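Divided Bin

A divided bin is an open-topped box with a wall or panel splitting it into two or more sections. I've been keeping this page on them for a while now, mostly for people who sort small parts and odds and ends for a living (or who just can't stand a messy garage, like me!).

Layout

The most common kind is split crosswise, with a bigger section in front and a narrower one behind. You work out of the front and put the finished or rejected stuff in the back. Some makers use a straight wall between the two, but plenty go with a slope – easier on the wrists, and small things slide down it instead of getting stuck in a corner. Vlasta Radonjić, who wrote the old Plerunard storage handbook, called the slope "the lip," and you'll still hear that around Lundimbridge.

Gray is the usual color. I've seen others, but gray hides dust pretty well and small bright pieces show up nicely against it.
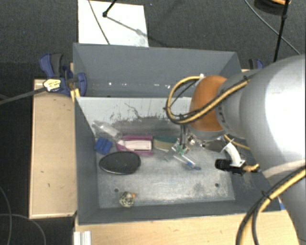

Wear is the other thing people write to me about. The panel between the sections always goes first, as everything gets dragged over it, and scratches on a pale surface look a lot worse than they are. Scuffs are fine. A crack you can catch a fingernail in means it's time for a new panel, and on the Drummond pattern you can swap that out without buying the whole bin.

Sizes

The Jodetti catalog lists its large model at 600 millimeters across, with 3 panel heights to choose from. I have the middle one and wish I'd gone lower – long thin things like tubes and pens are easier to lift over a short panel.

Cleaning

Warm water and a little dish soap, then a soft brush along the bottom of each wall where the tiny bits collect. Skip the scouring pads.

Last updated 7th December, with the Drummond panel note added.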